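Household Drinks Container Returns Survey: Data Card

Version 3
Released 22 February 2026
Maintained by the Flirholm Materials Office
Contact for the data: Deirdre Horgan
Contact for the file format: Pak-hei Kao

Summary

This dataset records the return of empty drinks containers by households in the Flirholm district. It was compiled to help the district decide where collection points should be placed and how often they should be emptied. It holds one row for each return made by a household taking part in the survey. Returns made by shops, schools and restaurants are outside its scope and are held in a separate register.

Version 3 replaces all earlier versions. Users who hold an earlier copy are asked to delete it, as the weights given for glass bottles were wrong.

Coverage

The survey covers 200 households in three parts of the district: Cesach, Pavard and Riquelme. Households were drawn at random from the address list and invited by letter. Each household kept a diary for 14 weeks. Those that missed more than two weeks in a row were withdrawn and replaced by the next address on the list. Rows from withdrawn households have been removed.

Cesach is a built-up area with many flats. Pavard is mainly terraced housing. Riquelme is rural, and some of its households live a considerable distance from the nearest collection point. Users should take this into account before comparing the three areas.

Contents of the release

returns.csv: the main table, one row per return
households.csv: area, size of household and type of housing
points.csv: collection points and their opening hours
changes.txt: corrections made between versions

Fields in returns.csv

return_id: a number given to each return
household_id: links to households.csv
week: week of the survey, from 1 to 14
point_id: links to points.csv
material: can, glass, plastic or carton
items: number of containers handed in
weight_g: weight in grams, as read from the scale at the point
condition: whole, crushed or broken
note: free text, often blank

There are 7 values in the note field that contain commas. These are enclosed in double quotation marks, and most spreadsheet programs will read them correctly.

Materials

The material field follows the district's sorting rules. A container is placed under the material that makes up its main body. Caps, labels and pull tabs are ignored. Metal drinks containers of every size are entered as "can", and no distinction is made between steel and aluminium. Foil pouches are entered as "carton" under a rule inherited from the older paper forms.
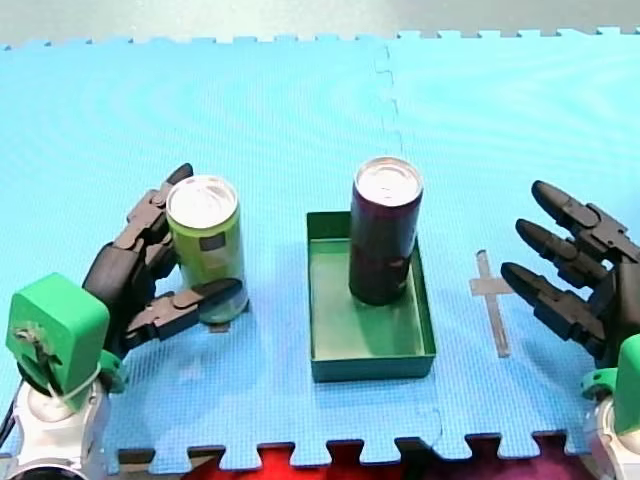
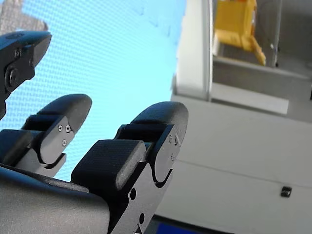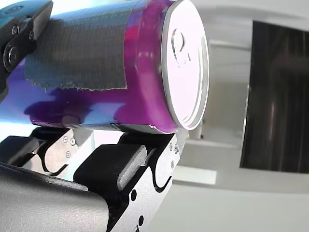 The condition field was completed by staff at the collection point and reflects their judgement at the time. A container is "whole" if it would still stand upright without support. It is "crushed" if it has been flattened or folded to the point where it would not. The value "broken" is used for glass and, in rare cases, for hard plastic. Staff in Pavard applied the word "crushed" more freely during the first weeks of the survey. These entries have been left as they were made.

Missing and doubtful values

A blank in weight_g means that the scale was out of use. A zero means that the return was too light to register. The two should not be treated as equal. Where the diary and the collection point gave different numbers of items, the figure from the collection point was kept.

The Riquelme point was closed for one week for repairs. Households there were told to keep their containers until it reopened, and the following week's figures are accordingly high.

Privacy

Names and addresses are not included. Household size is given in bands, and the largest band is open-ended. Users must not attempt to identify any household, whether from this dataset alone or by joining it to another. Free text notes were read by two members of staff, and any personal details were taken out.

Permitted use

The data may be used for research, teaching and public planning. Any published work should name the Flirholm Materials Office and state the version used. The data may not be used to set charges for individual households.

Corrections

Errors should be reported in writing to Deirdre Horgan, giving the return_id and a short account of the fault. Questions about file encoding or column order should be sent to Pak-hei Kao. Corrections received before the end of March will be included in the next release. Later reports will be held for the release after that.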